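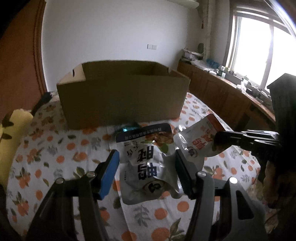
Packing station, near gripper at the silver pouch with the navy band, second gripper at the pouch with the red band.

Inspection checklist with comments: hand-held gripper pair, food pouch packing
Site: Tamham packing trial, house 8
Date: July 18, 2025
Inspector: Frøydis Björklund
Reviewed by: Nour Kassab
Reason for inspection: jaw did not open on command, operator finger pinched

Summary of the event

During the second hour of work the right-hand gripper closed on a pouch and stayed closed after the operator let go of the trigger. The operator tried to pull the pouch out with the free hand. The jaw then closed a little more and pinched the tip of her index finger against the pouch. She had a red mark and no broken skin. Work was stopped and both grippers were switched off. I did this inspection the same afternoon, before any part was cleaned or changed.

The log on the Idix unit shows 164 close commands before the fault. On the last 10 of them the jaw opened late. Nobody was told about the late openings, as the unit writes them in the log but gives no sound and no light for them.

Marks used: OK, NOT OK, WATCH (can be used, but look at it again soon), N/A.

Part A. Table and work area

A1. Box stands flat and does not slide when pushed. OK
Comment: Box is open at the top and the operators place pouches from above. I pushed it by hand from two sides.

A2. Cloth or mat under the work is flat. WATCH
Comment: The tablecloth has folds, and one of them goes under the near pouch. A fold can lift one side of a pouch so that the pads take it at an angle. I would like the cloth to be pulled tight and clipped before each session. It was also the opinion of the operator that pouches "turn a little" when she lifts them from a fold.

A3. Enough light to see both pads. OK
Comment: Daylight from the window is strong. Check this again for evening sessions, I did not see the place after dark.

A4. Cables out of the way of elbows and sleeves. OK

A5. Two people do not work over the same pouch. N/A
Comment: Only one operator for this task.

Part B. Left-hand gripper (no fault reported)

B1. Pads are fixed and have no cuts. OK
Comment: The pads are of two colors, blue on one finger and dark on the other. The Brumano sheet permits mixed pads if the thickness is equal. I measured them and it is equal.

B2. Pivot screws are tight. WATCH
Comment: One screw on the right finger, the outer one, moved a quarter turn with light force. I tightened it. No thread glue was found on it, and the sheet asks for glue.

B3. Fingers open fully within one second after release. OK
Comment: Tested with no pouch, then with a full pouch.

B4. Fingers stop when power is lost. OK

Part C. Right-hand gripper (the one with the fault)

C1. Pads are fixed and have no cuts. OK

C2. Linkage moves freely by hand with power off. NOT OK
Comment: It moves well for the first half and then becomes stiff. When I pressed the jaw to the side it came free with a click. I opened the cover and found a small piece of torn pouch film between two of the bars, close to the pivot. In my opinion this is the main cause of the fault.

C3. Fingers open fully within one second after release. NOT OK
Comment: With the film still in place the jaw opened late in three tests and did not open in the fourth. After I took the film away it opened normally in all tests. I did not repeat the tests with a new piece of film.

C4. Motor stops when the jaw meets resistance in the opening direction. NOT OK
Comment: This is the point I worry about most. When the jaw could not open, the controller tried again, and before each new try it made a short closing movement. That closing movement is what pinched the finger. Awad, who supply the controller, call it "release assist" and it is on by default. It may be a good function for a robot behind a fence — for a tool that a person holds in the hand it is not acceptable.

C5. Closing force is within the limit. WATCH
Comment: Around 107 percent of the set value, measured with the spring gauge. The sheet allows 110, so it passes, but the left-hand gripper is clearly lower.

C6. Emergency release can be reached by the same hand. NOT OK
Comment: The release button is on the housing and needs the other hand. The operator had the other hand on the pouch.

Part D. People and instructions

D1. Operator has read the short instruction. OK
Comment: She signed it and could tell me the main points without looking.

D2. Instruction says what to do if a jaw does not open. NOT OK
Comment: It says only "restart the unit". It does not say that fingers must stay away from the pads, and it does not say to cut the power first. To pull at the pouch is a natural reaction and I do not see it as a mistake of the operator.

D3. First aid box is in the room and complete. OK

D4. Faults are reported the same day. OK

Actions

1. Turn off release assist on all hand-held units. Done on this pair. Other pairs: Nour Kassab.
2. Remove damaged pouches from the practice set. The crinkled ones can be used, the torn ones cannot.
3. Add a cover strip over the linkage. Drawing to be asked from Brumano.
4. Write a new text for jaws that do not open: hands off, power off, wait, then free the pouch.
5. Add a sound for late opening. Idix says this can come with the update in August.
6. Thread glue on all pivot screws, both grippers.

Result: left-hand gripper may be used after action 6. Right-hand gripper is locked away until actions 3, 4 and 6 are finished and part C is done again from the start.

Comment from reviewer (N. Kassab)
I agree with the result. Please also do C2 on the left-hand gripper, I do not find it in part B. For C6, can the trigger itself be the release if it is pressed twice? I will ask.

Reply (F. Björklund)
You are right, the line was missing in the form for the left side. I did the check after your message — it moves freely over the full way, no film found. I have added the line to the form for next time. For the double press I am not sure. A person who is pinched may press one long time and not two times.

2 comments | 8 shares
Contact: Tamham safety desk | © 2025 Tamham | Back to top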